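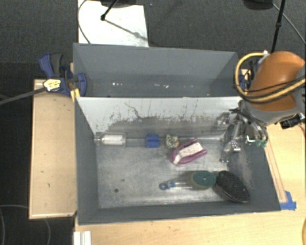 Tuvalbridge Shared Workshop, Robot Arm Group: members' mailing list

Re: Gray bin, sloped sides, and picking from the back row

Hello all,

Sorry for the slow answer, I was hoping to get a full Thursday evening at the bench before I wrote, and then February got away from me a bit.

On Thursday, Ustard wrote:
> Has anyone tried the gripper on things lying right up against the
> back slope? Mine (on the Gökçe bench) closes fine in the middle of
> the floor, but along the back the fingers touch the slope first
> and the arm stops. Is the bin too steep or is my approach wrong?

I think your bin is fine! I had the same stop over and over until I quit coming straight down. Try tilting the wrist 26 degrees toward the front of the bin before the last bit of travel, and slow that last bit down. I ran 200 picks that way and got 139 of them, which I was very pleased with, even if the clear cylinder lying on its side accounts for far too many of the misses (the depth readings go right through it, bless it). The little blue block is the easy one and I'd start there.

The two round discs up front are another matter. When the black one leans on the green one, my script takes them for a single object and aims at the overlap. I've put a fix in Skudine, revision 2153, but it still needs somebody with more patience than me to test it.

One more thing while I think of it: please check the blue clamps at the back left corner before you run anything. If the bin creeps, you'll have to redo the calibration, and that's half your evening gone.

I'll be in from 6:30 next Thursday if you want to try it together.

Warmly,
the late shift at bench two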